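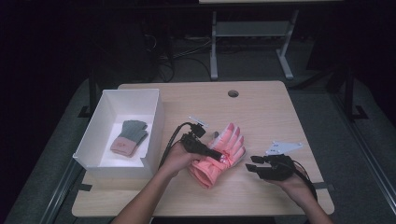 Chapter 4
Choosing and Reviewing a Hand-Held Gripper Kit

By the end of this chapter you should be able to read a supplier's kit list, set up a fair trial of a hand-held gripper, and write a short review that a buyer could use.

4.1 What is being sold

A hand-held gripper lets a person do a job with a robot's fingers in place of their own. The person's movements are recorded and used later to teach an arm the same job. Suppliers sell the tools in pairs, because a lot of everyday work needs two hands. Gloves are a good case. One gripper steadies the glove while the other takes hold of it, and neither can feel how thick the padding is.

The kit followed in this chapter is the Zedix pair, sold by Laizer. It was reviewed at the Oltby workshop by Mwajuma Mwakyusa, whose report is dated 08/11/2025. Her trial ran to 113 attempts with soft items. She had already tried an older kit, the Gritano, in June, and kept her notes in the same form so that the two could be compared. 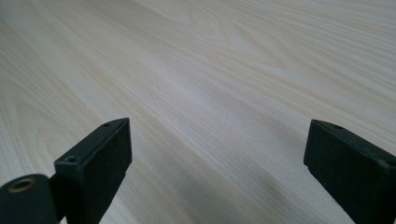 Before any trial, check the tool with nothing between the fingers. Open and close it slowly several times. The fingers should move evenly and the tips should come level with each other. Look for loose screws and for play at the joints. Mwakyusa spent 16 minutes on this with each new kit and wrote down what she found, including faults she was able to put right herself.

4.2 Why soft items are used

A wooden block keeps its shape when it is gripped. Padded cloth folds, slides and bunches up, and a finger that presses in the wrong place may push the cloth away before it can be pinched. A kit that does well with blocks may do badly here, so a review based on blocks alone tells the buyer very little.
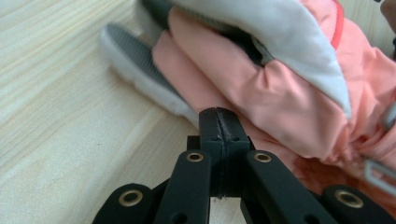 Thick folds also hide the tips from the person holding the tool. Mwakyusa marked an attempt as failed if she had to let go and start again, even when the item ended up in the right place. Of her 113 attempts, 102 passed. She gave the failed ones a page of their own, with a line on each saying where the cloth had slipped.

Terms to learn: fingertip, linkage, play, attempt, failed attempt.

Section 4.3 sets out the form she used and shows how to fill it in.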